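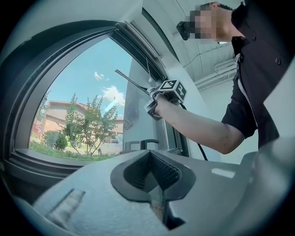
Arched window from the inside, blue sky, parked car behind the tree.

ONE WINDOW, TOP TO BOTTOM
speaker notes, Nudport trade morning, October. 25 min incl. questions, do NOT run over again

Opening
Hello, thanks, phones off. Say who we are in one line (Dendinau Window Care, inside glass mostly, offices and lobbies). Skip the company history, it's on the handout.
Question to room: who here prices arched windows same as square? Wait for hands. Then: we did too. Stopped after the Plukau job, lost most of an afternoon on the curves.
Point one is the shape. Blade is straight, top of glass isn't. So you get that sliver up in the arch the rubber never touches. Detail it with a cloth first, THEN pull. Other way round you drip on finished glass. Say this twice, slow down here.

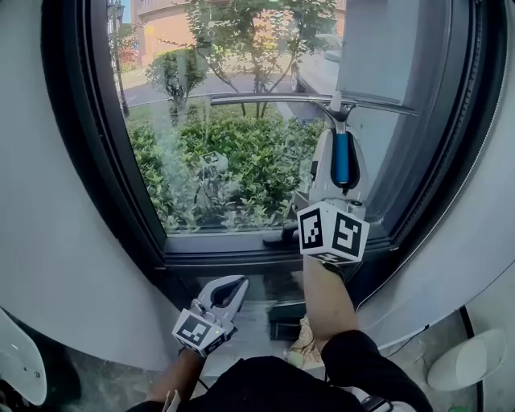
Blade width. Everybody buys too wide. Wide feels quick, and on a shop front it is, but in a deep opening the ends knock into the wall and you leave a nick in somebody's paint. Look at the long thin blade up on this pane, flat across near the top, and see how far over it goes, past the right edge of the glass. White curved walls both sides too, so every bump shows. I'd go one size down. Carry 2 widths, change over at the van and not on the ladder. Ask if anyone uses the swivel heads, I never got on with them, happy to be argued with.
Rubber: change it before you think you need to. A nick the size of a grain of salt gives you a line all the way down. Run a finger along the edge (gently!!) at the start of each floor.
Soap: less. A squirt in the bucket. If it's foaming over your wrist you've made a bath.
(drink of water)

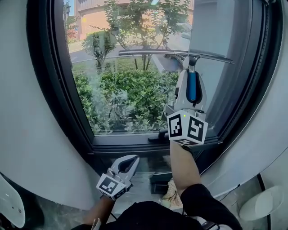 3 min read

Light and background. The part people write down so go slow. Smudges and streaks show up best against something dark, so use what's outside. On this one it's the shrubs, look at the middle of the glass, there they are. Against pale brick or sky you could walk right past it. So: bend your knees, move your head, get the dark stuff behind each bit of glass befor you call it done. Takes 30 seconds. Saves the call back.
Cloths. The beige one down on the floor there, crumpled. Fold yours in four and you've got clean faces to turn to. Bunched up you just don't know which bit you used already. Keep one only for sills, different color if you can.
Latches! Handles and latches catch the blade at the end of a pull. Finish short, turn out, wipe the last inch by hand. On the Galli building we had 1,000 panes with a latch each, you learn. 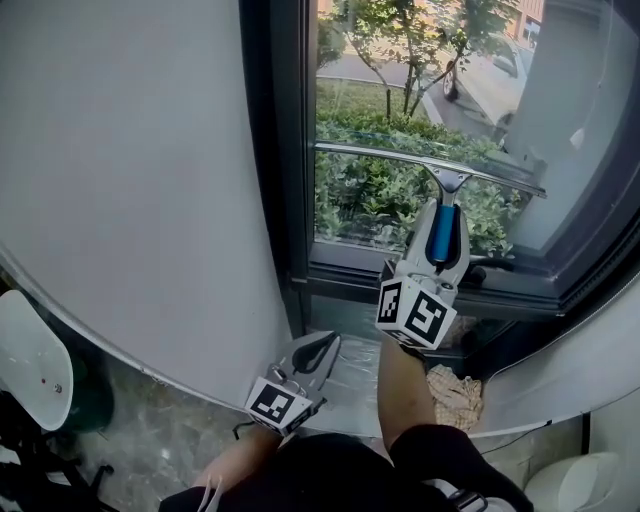
Pulling across or down
Depends on reach. Across for the first pass at the top, then down in overlaps, overlap by a third of the blade. Wipe rubber between pulls, every time, yes every time
Tilt so the water runs to the side you havent done. Demo with the dry squeegee on the whiteboard, don't forget to bring it up from the bag.

Sill last
Sill, bottom rail, then the floor under it. Marble floors get slippery with a few drops, towel down before you start. Stand on the towel's dry half.

Questions
Likely ones: hard water (yes vinegar, no not on stone), razor blades (not on coated glass, ask the client first), how to quote arches (per pane plus extra for the curve, don't give our rate out). If time, the Plukau story. If no time, handouts by the door, coffee at 11.

14 shares | 3 comments
Dendinau Window Care | Contact | © All rights reserved | Back to top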